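The Second Contract

The league had 20 clubs and two kinds of contract. The first kind was filed with the league office at Dallov and bound a player to a club for the season. The second kind was filed nowhere. It was a single sheet, signed in a car or a kitchen, and it bound a player to a club in the other league, should the other league ever play a match.

The fullback had signed both.

He had signed the first in March, with Wameck, for a fee of 1,250 and a share of the gate after expenses. He had signed the second in the same month, with Adugna, for a larger sum payable on the opening day of a competition that had no fixtures, no referees and one ground. The ground was at Toneck. It had a stand along one touchline and a drain along the other.

The clause that mattered was the ninth. It said the player would hold himself fit and available. It did not say for whom. The solicitor for Wameck read this as availability to Wameck, the sheet being void. The solicitor for Adugna read it as availability to Adugna, the first contract having a release on payment of the fee, and the fee having been sent by post.

The fullback held himself fit. He ran the river path at six each morning, out to the weir and back, and logged the time in a ruled book. He weighed 93 kilos on the first of the month and 93 on the last. Neither club would let him train, as training was held by both solicitors to be an admission.

In the evenings he read the two documents side by side at the table. 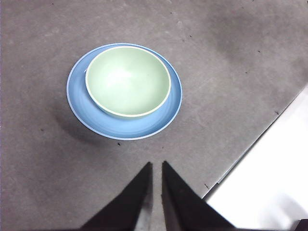 The typing differed. Wameck used a machine with a worn letter e, and every clause had small gaps in it where the e had failed to strike. Adugna's sheet was cleaner and had fewer clauses. It gave his position as halfback. He had played halfback for one season, at school, and he wondered who had told them.

The hearing was fixed for two in the afternoon in a room above the league office. Each side was given 50 minutes. Wameck's solicitor used 31 of them on the definition of a season. Adugna's solicitor produced a receipt for the postage. The chairman asked whether the fee had arrived, and Wameck's solicitor said that an envelope had arrived and had not been opened, on advice.

The chairman had it brought in. It was opened with a ruler. There was a cheque inside, correctly dated and made out for 1,250, and unsigned.

The chairman asked the fullback if he wished to say anything. He said he would like to know which position he was expected to play. This was entered in the minutes as a question of fact and not answered.

The ruling took nine days. The release had not been exercised, the first contract stood, and the second was a private matter between the parties to it. He was to report to Wameck by noon on the day following receipt. The letter reached him at twenty to eleven, when he had already run.

He packed his boots and the ruled book and took the bus. At the ground the trainer put him on the scales, wrote down the figure and handed him a shirt. It was a halfback's number. The regular man had hurt his knee at the weekend.

He put it on and went out to see about the wind.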